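Clotonley Opens Sorting Room for Food Packaging Waste

CLOTONLEY, 3 April 2025 - A new room for sorting the waste left over from takeout meals has opened at the Clotonley recycling center.
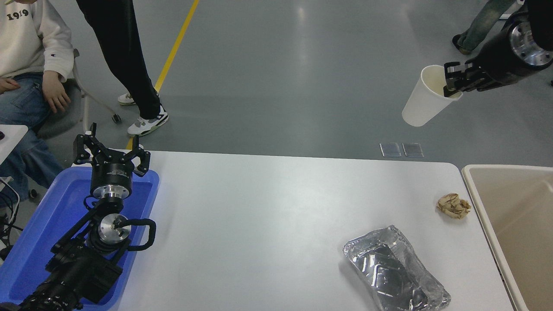 The room is run by Sjögren, the company that has managed the center's household waste since December. It handles paper cups, foil trays, food wrapping and the other small items that people tend to drop into whichever bin is closest. Until now these went out with the general trash, even when part of the load could have been recycled.

Sorting is done at tables, with plastic bins and trays kept within reach. Each item is picked up separately and placed according to its material. Foil goes in one stream and clean paper in another. Cups are kept apart from both, as many paper cups have a thin lining that ordinary paper mills do not accept. Paper that is heavily stained with grease or food is set aside for composting.

"Most of what we see has been crushed or balled up by the time it gets to us," said Edvin Nordin, site manager at Clotonley. "A foil tray that has been folded flat is still foil and we still want it. What causes trouble is a tray with half a dinner inside."

The center serves around 4000 households. A trial collection over the winter took in packaging from 49 cafes and lunch counters in the town, and those businesses will be the first to use the permanent service. Pickups from homes will follow in three stages, starting with the streets closest to the center.

Participating businesses will receive a starter set of bins under the name Zimo, along with a printed guide that can be hung near a counter or sink. There is no charge for the first 90 days. After that, the fee will depend on the number of bins and how often they are emptied.

Njål Hägglund, who is in charge of collections at Sjögren, said customers do not need to wash anything thoroughly.

"Pour out the drink, scrape out the food and put the cup in the cup bin - that is enough," he said. "Lids and straws go separately."

Sorted foil and paper will be baled on site and sent on to Cleris, the center's processing partner. Cups will be stored until there is a full load to ship.

Businesses that want to join can pick up a sign-up form at the center's front desk or ask their collection driver for one. Residents will get a letter before service begins on their street.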